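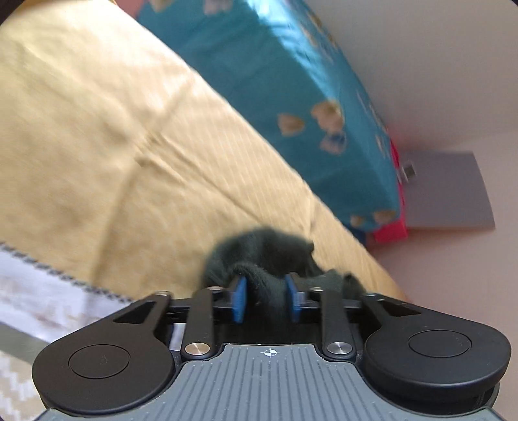 A green fluffy sock on the bedspread. Sock season isn't over yet!

Hello again, and welcome to the April 2018 corner of the newsletter where I go on about laundry. Last time it was tea towels and I had more replies than I've ever had about anything, so I'm taking that as permission to do socks.

Fluffy ones, to be exact. I love them. I wear them from the first chilly evening until well into June if the floor in the hall is cold (it usually is), and I've got far more pairs than one person with two feet can justify. The trouble is that they're awful to put away. An ordinary cotton sock lies flat and does as it's told. A fleecy one springs back open, clings to the next thing in the pile and takes up half a drawer by itself.

I do all my sorting on the bed. I know some of you are strict about using a table, but I like to tip the whole basket out on the bedspread and stand there with the radio on. A plain, pale cover is a great help with this, by the way. When we had the dark patterned one I was forever finding a navy sock at bedtime with my toes.

So, pairing. I used to ball mine, the way my mum did, with one cuff pulled over the lot. It's quick and nothing gets lost, but it does stretch the tops, and with fluffy socks you end up with something the size of a grapefruit. These days I lay one on top of the other, fold the toes up to the heel, then fold once more and stand the bundle on its end in the drawer. They lean on each other like old books. I got a whole extra row in that way and was so pleased I went and showed everybody in the house, who were very polite about it.

A few of you asked about washing. I turn mine inside out, put them in a net bag and do them at 30 with the gentler things. No fabric softener! I was a great one for softener until I read the packet on a pair from Sorard, where it said in tiny letters to leave it out, and the next few washes came up much nicer. I don't tumble them either. They go over the airer by the toes, and if they've gone a bit matted I rub them against each other while they're still damp. Towels must go in separately or you'll be picking bits off until Christmas.

Odd socks next. I keep a shoebox on top of the wardrobe for them, and anything that's been in there for 2 months gets turned into something else. A single fluffy sock is marvellous for dusting skirting boards, you just put your hand in and off you go. I've also got one over the end of the hot water tap spanner, one full of rice for stiff shoulders, and one keeping the spare glasses from getting scratched. My neighbour uses hers on the chair legs and swears by it for the kitchen floor.

If you're after new ones, the Cokine shop by the bus station still has its winter bin out and everything in there is reduced. I had a rummage on my way home and came out with three pairs I hadn't meant to buy, one of them mustard. They're a bit thinner than the Wedis sort but they do wash well, and the cuffs don't dig in.

I was going to write about gloves as well but I've used up my space. Do send in your own sock drawer tips, and if anybody knows how to get candle wax out of fleece I'd be very glad to hear from you before I try the iron and brown paper. Notes can go in the box by the door or in with your subscription form, whichever's easier. Next time: pillowcases, and whether life's too short to iron them.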